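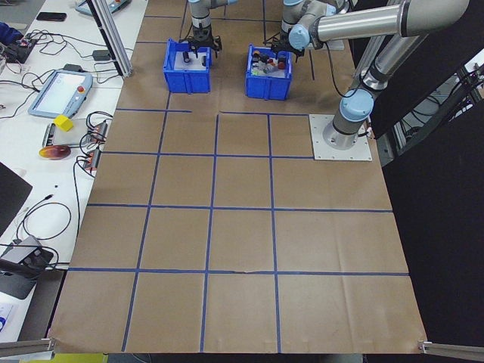
Quick one tonight because I have to be up at 5. Spent the whole evening on the parts table again. Kraft paper, blue tape, bins. If you came for the bike post, sorry, next time.

So. The shelf. Anyone who has been in my workshop knows the shelf. Years of switches and buttons in shoe boxes, coffee cans, one salad bowl. I'd go looking for a stop button for the Nollden saw project, find four connectors and a dead battery, give up, order another one. Did that twice with the same part. Expensive way to shop.

Ataberk Gökçe (we shared a bench back at Yaman, long story) told me to quit sorting on the shelf and sort on a table. Get it all out flat, look at it, then put it away. Annoying advice but fine, he was right.

What I did, in order, more or less:

- Cleared the table. Longest part of the job by far.
- Brown kraft paper over the top. It wrinkles. Tried to smooth it with a ruler and made it worse, leave it alone.
- Blue tape in a grid. Big squares, didn't measure, eyeballed it off the first strip.
- Blue bins along the far side so the squares stay free for sorting.

The grid is the bit I'd keep if I had to drop everything else. One kind of thing per square. Push buttons here, rotary stuff there, a square for "what is this". When a square fills up it gets a bin or it gets split. And the paper takes pencil, so I write right on it and don't mess with labels till the end. Labels too early is how I ended up with a box marked SWITCHES MISC 2 and no box marked SWITCHES MISC 1.

Foam. Ok so I went back and forth on this. Karlijn Van Loon had offcuts from a Birnent packing job and gave me a bag of them, white, the softish kind. Cut it a hair too big and push it down so it grips the sides. Dark parts on white foam, you see them right away. On bare blue plastic a black switch body just dissapears. Also they don't rattle when you drag the bin over, which my downstairs neighbor would like me to mention.

Don't use good foam for this. Mine cuts fine with a bread knife. I do own a foam cutter, it's in one of the shoe boxes.
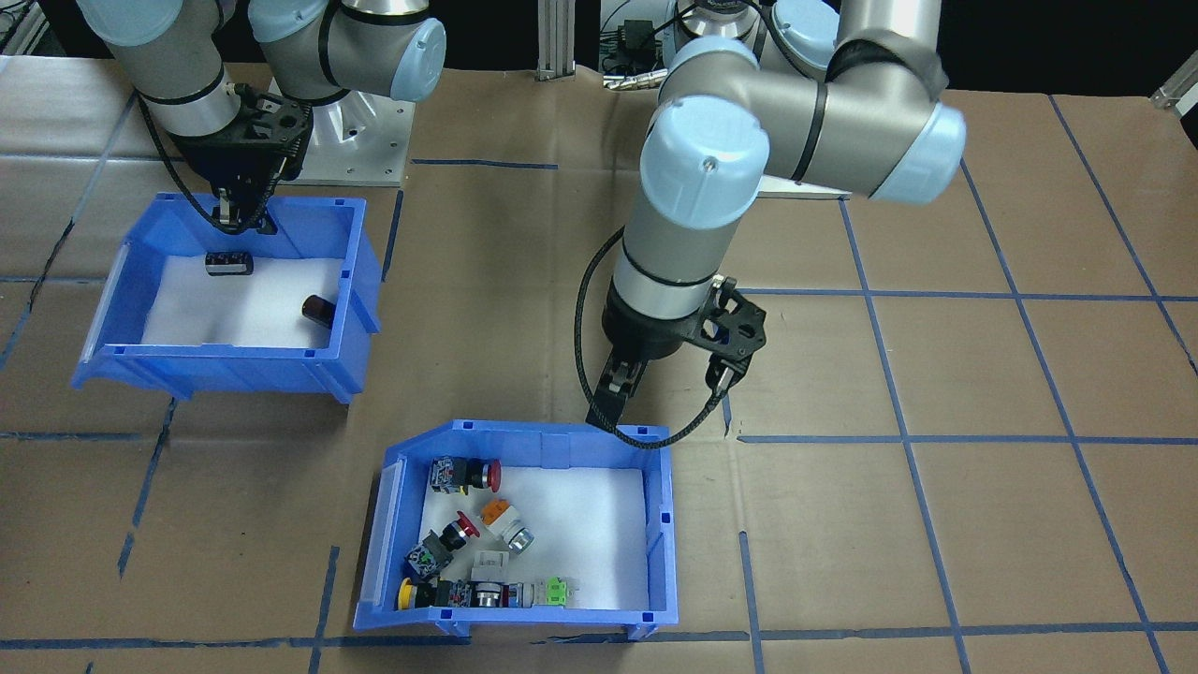
**Why not just one big bin for all the small stuff?**

Because you end up digging, and digging is what I was trying to get away from. Small bins with an open front mean you can see in from where you're standing and reach in without unstacking anything. Bulky things like emergency stops want room around them too, or they roll over onto the little ones.

Moving on. Money, since somebody always writes in. The paper was a 50 foot roll and I've still got plenty. Tape I had already. Foam free, see above. Bins came from the Flollititz closing sale, I'd pay full price for them now, wich I never thought I'd say about a bin.

Things I'd do different:

Tape before coffee, not after. My first line wandered and every line after it copied the wander.

Leave extra paper at the front. I let mine hang over a bit and it's fine, but a bit more and I could've folded it under.

Decide what you're throwing out BEFORE you start. I kept making little piles on the floor, then stepping on them. If it's cracked, or the contacts are green, out. If I can't name it after a minute it goes in the what-is-this square and it gets until December. Then out.

And keep the red ones together. I used to sort by size, then by voltage, then by where I bought it. Color is dumb but color is what I remember when I'm looking for something at 11 at night with a flashlight in my teeth.

Still to do: the connectors (ugh), the drawer under the vise, the coffee cans. Part number 971 is still missing its collar, if it turns up in a can I'll be thrilled. Karlijn wants the salad bowl back when it's empty.

Ok, bed. Comments are open, tell me what you line your bins with, I've got half a bag of foam left and then I'm out.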